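Prusarix Occupancy Sensor for High-Bay Lighting: Review

Our rec center in Nallitz has had the same gym lights since they were changed over to LED. The fixtures are fine. The switching was the problem. Someone turned them on at 5:30 a.m. and the last person out turned them off, if they remembered. In September we put Prusarix ceiling sensors on all 21 fixtures over the main floor and left the hallway on its old wall switches.

Each sensor snaps into the end of the fixture and takes two wires plus a ground. Our electrician had the whole floor finished in 2 days, most of that spent moving the lift. The printed instructions are short and the wiring diagram is correct. Setup is done from the ground with a small remote, sold separately, and you will need it. There is no app.

We tried the Estora sensor first, on a couple of fixtures by the stage. It costs less, but it lost track of people sitting in the bleachers and dropped the lights on them during a chess club meeting. The Prusarix does better with people who stay put. With the time delay at its shortest setting it still missed a yoga class once. We moved the delay up and have not had a complaint from that group again.

Dimming is smooth on most of the fixtures. Two of them flicker slightly below 40 percent, so we set the low level above that and left it. The supplier thinks it is a driver mismatch and has offered to swap the parts — we are still waiting.
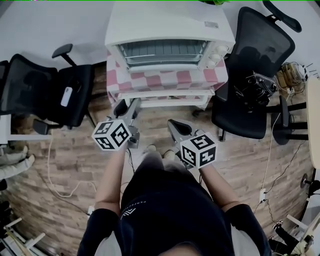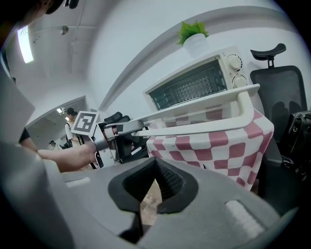
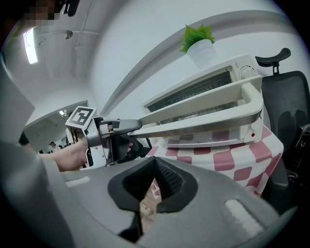

Sala wrote in after the first version of this review to say that the daylight setting should be left off in any gym with windows on one side only, as the sensors nearest the glass dim early and the floor ends up uneven. We have windows on the west wall and saw the same thing in the late afternoon. Turning the daylight setting off for the row by the windows fixed it, though you have to stand under each fixture and do them one at a time.

Other complaints are minor. The remote takes a coin battery and the cover is hard to open. The red light on the sensor blinks whenever it detects motion, and in a dark gym it is noticeable from the floor. It can be turned off, but the step is buried on the back page of the manual.

I would buy the Prusarix again for a gym or a storage building. For offices with low ceilings it is more sensor than you need.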